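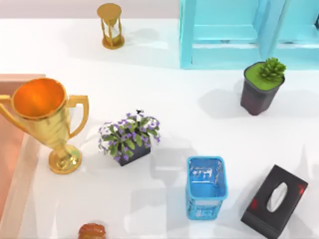

An hourglass and a potted succulent on a white tabletop, with a light blue cabinet behind.

Slow Hours at Cellarside

Mon 3 June

The spring group show at Cellarside occupies two rooms below street level, connected by a ramp. The larger room holds sculpture and sound. The smaller one holds works on paper, hung in a single row at eye height with wide gaps between them.

The main work is "Standeck," a floor piece built from 806 unglazed clay tiles. Each tile was pressed by hand in February and fired once at low heat. Visitors may walk on it. Cracked tiles stay where they are, and by the second week a pale track had formed from the ramp to the far wall. The surface gives a short, dull click underfoot, picked up by two contact microphones and played back in the smaller room after a delay of 80 seconds.

The delay is the strongest decision in the show. A visitor looking at the drawings hears footsteps that belong to someone who may already have left. The speakers are mounted low, and the sound is easy to mistake for plumbing.

The drawings are less even. "Ondrejka," a set of graphite rubbings taken from stairwell walls, records paint layers and nail holes with great patience. The larger sheets work best. The smaller ones are mounted behind glass that catches the ceiling lights, and the fine marks are hard to read from the left.

"Gremasico," a printed poem of over 1,000 lines, runs along a paper roll on a long shelf. The type is small and the line spacing tight. Readers can turn the roll by a crank at either end, though the crank nearest the door sticks.

Entry is free. The rooms are cool, and the ramp has a handrail on one side only.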